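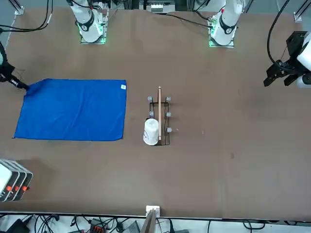 To: the Clidwood manipulation list
Subject: Re: cloth folding, how are you picking the corner?
Date: March 2023

Hello everyone,

Sorry for the slow reply, I wanted to go back through our logs before saying anything firm. The question from the Esell group was:

> We're training on folding a small cloth with two arms and the
> policy keeps closing on nothing, or it grabs two layers. Do you
> label the grasp point by hand, or let the demos sort it out?
> Also, did you clear the table first? Ours is bare apart from
> the cloth and I'm starting to wonder if that's a mistake.

We had just the same grief in January, so you have my full sympathy. We did try labelling by hand for a while and it was miserable work, with very little to show for it. What helped us far more was changing how the demos were collected, and I've put our notes under two headings so they're easier to argue with.

Leaving other things on the table

Our first set was 241 demos with only the cloth out, and the policy got quite good at that and hopeless at everything else. As soon as a dish rack turned up beside the cloth, the gripper would drift off toward it. So now the rack stays, and we change what's in and around it between batches – a stick, a paper cup, a plate – and shift the cloth to a new spot while we're at it. The full set is 364 demos now. The bare-table ones are still in there, by the way, we never threw them out.
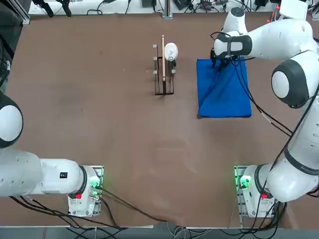 Picking the corner

We ask the operator to bring the gripper over the corner from above, pause, and only then go down and close. The pause feels silly when you're driving the arm, but it gave us much cleaner starts to the grasp. In our last check we ran 12 trials with the cloth moved each time, and 4 of them missed the corner, all with the cloth well off to one side. Double layers we haven't solved, I'm afraid. If the corner is already folded over, it'll happily take the lot.

We also use the Gajewski smoothing script on the trajectories, with the window turned down as far as it goes. At the default setting it rubbed the pause out altogether, and it took us an embarrassingly long while to notice.

I'd be very glad to hear whether the pause does anything on your arms, and what colour your cloth is compared with the table. Ours stands out pretty strongly and I suspect that's flattering our numbers a bit. Happy to share the collection notes with anyone who'd like them, just write to me off list.

Cheers from all of us at Gredard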